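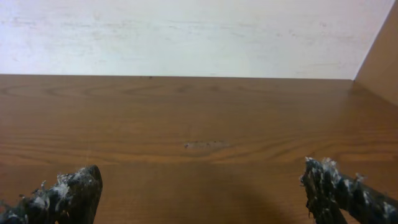 Wood grain on a tabletop.

Albums Need Version Numbers

By Suha Tannous
13 May 2024

When the band Coelho put out Hivby in December, the album ran 1,338 seconds across eight songs. The copy that streams today runs 1,369. The title, the cover and the song order are the same, and so is the release date shown on the album page. A listener who saved the album in its first week and plays it now will hear a different record under the same name, with no sign that anything was changed.

I don't object to the changes. Most of them are improvements. The fade on the fourth song was too short and has been extended. The gap before the closing song used to be close to zero and now gives the previous chord room to die out. The vocal in the second song sits a little lower, and there is less energy in the upper midrange, where the first master was tiring at normal volume. Somebody at the label, Foltari, listened again and decided the work could be better. That is a reasonable decision to make about your own record.

What I object to is the lack of a label on the result. Software has had a settled answer to this problem for decades: if the contents change, the number changes. Books have a cruder version of the same thing in the printing line on the copyright page. Records used to have it by accident. A vinyl side carries a matrix number scratched or stamped near the center, and collectors learned long ago to read those marks and work out which cut they were holding. Streaming removed the physical object and put nothing in its place.

The usual reply is that recording codes already cover this. They do so only in part. A code identifies a recording, and a new mix or a substantial remaster is generally supposed to receive a new one. In practice, small revisions are often delivered under the old code, and there is an incentive to do it that way: the play count carries over, playlist positions survive, and the release doesn't have to be pitched a second time. Even when the code is changed, the listener never sees it. It lives in a database field that the player doesn't show.

The result is a catalog in which a title refers to whatever file was delivered last. For casual listening this is harmless. For anyone who has to say something exact about a record, it is a problem. Reviews are the obvious case. I wrote a short review of Hivby in its first week and complained about the fade on the fourth song. Anyone who reads that review now and plays the song will conclude that I wasn't paying attention. I could add a note, and I have, but I can't say when the change was made. I noticed it last month. It could have been in place for much longer. 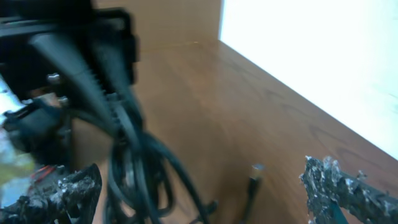 The same trouble reaches people who play the music for a living. Suha Khoury, who runs lights for touring bands, builds her cues against the released recordings before rehearsals begin. Her practice is to download each song once, note its length to the tenth of a second, and check it again before the first show. She told me that on a recent tour two of the 10 songs she had prepared no longer matched. In both cases the intro had been trimmed. The repair took an afternoon, which is a small cost, but it came from a change that a single line of text would have announced.

There are fair arguments on the other side. The first is artistic. Some musicians like the idea of a record that stays open, and a version number can make a finished piece look like a beta. I have some sympathy with this, though an open record is more interesting if its states can be told apart. A listener can't follow a work in progress when each stage overwrites the one before.

The second argument is clutter. Album pages are already crowded with deluxe editions, live editions, sped-up editions and anniversary editions, and another suffix in the title would make matters worse. I agree, and the number shouldn't go in the title. It belongs in the credits panel, next to the mastering engineer, in a form such as "Master 2, December." People who don't care will never open the panel. People who do care will know where to look.

The third is cost, and I find this one weak. A distributor already knows when it has received a replacement file, since it has to process and deliver it. Gandeteck, the small distributor that handles Foltari's catalog, keeps an internal revision count for every track and shows it to the label on its upload page. The information exists. It stops one step short of the public.

A harder question is whether old masters should stay available. I would like them to, but I don't think it should be a condition. Storage is cheap; rights and royalties are more difficult, and splitting plays across two files would give labels a real reason to refuse. A number and a date would do most of the work without asking for any of that. If the first master is withdrawn, the listener at least learns that there was one.

A sensible threshold is also easy to set. Fixing a misspelled credit or swapping the cover art needs no new number. Any change to the audio does, including a change in level with no other edits. Level changes are the ones most often waved away as trivial, and they alter how one song follows another on an album where the engineer balanced the whole sequence by ear.

Foltari could begin with Hivby. The credits panel for the album has five lines in it at present, and there is space for a sixth.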